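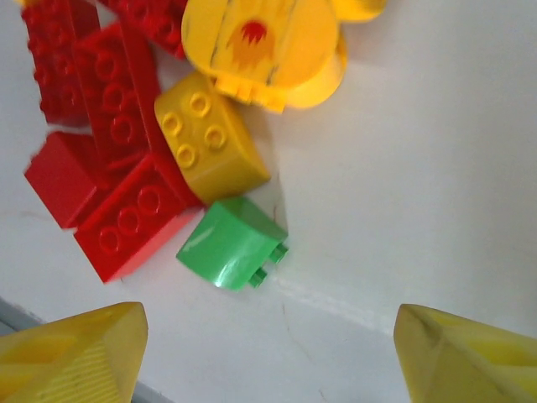 View from the wrist camera, new fingers open over the bricks

From: Kibet Mussa
To: gripper-trials list
Date: 31 Oct 2020
Re: Which fingers for the brick sorting?

Tetsuya Chiba wrote:
> Did you finish comparing the Nilteck fingers with
> the Uneck ones? We must order before the budget
> closes, and I would like to see the set-up also.

Hello Tetsuya and all,

Yes, the comparison is finished. I made 14 runs with each pair of fingers, on both arms, with the same controller settings as in September. The task is still to sort the bricks by colour into the bins.

The curved bricks are the difficult ones. When such a brick lies on its side, the Uneck fingers push it away before they close. The Nilteck fingers are wedge shaped with fine ridges, and they lost only four bricks in all their runs. I think the tip is the reason, but I did not test this separately. 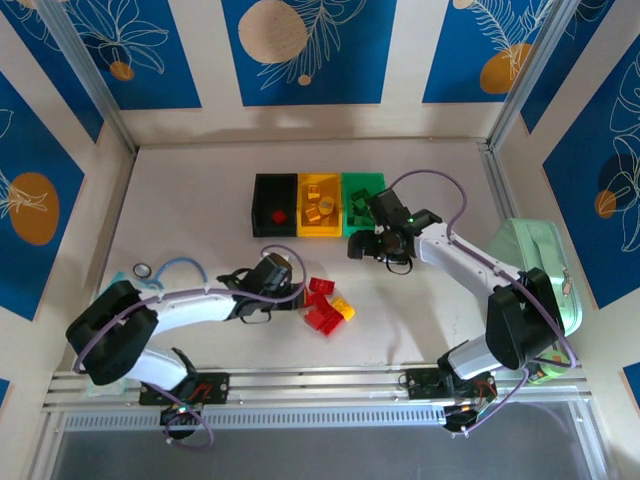 Cameras

The wrist camera is good for the last few centimetres, but it shows only a small part of the pile. Red bricks also become a bit blurred when the arm is moving. For choosing the next brick I prefer the fixed camera, which has the bins and both arms in one view. Imani Mfaume asked if we can remove it to save a port - my answer is please not yet.

We also tried flat trays at the back of the table. With these, the left gripper hides part of the yellow one from the fixed camera, so a higher mounting could be better.
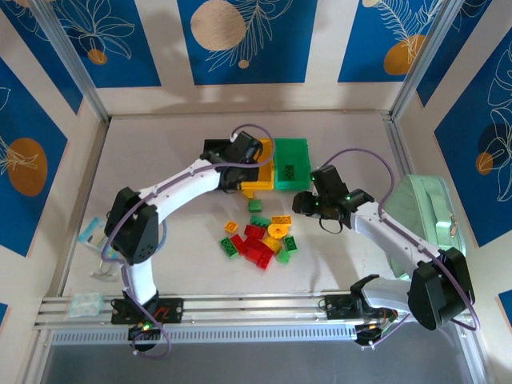
Fixed camera, both arms over the table, with the yellow and green trays

My proposal is to order the Nilteck fingers for both arms. The price is 139 dollars for a pair. If somebody has used them with the Gasano controller, please write to me about the closing force, as I could not find a clear value in the manual.

Best regards,
Kibet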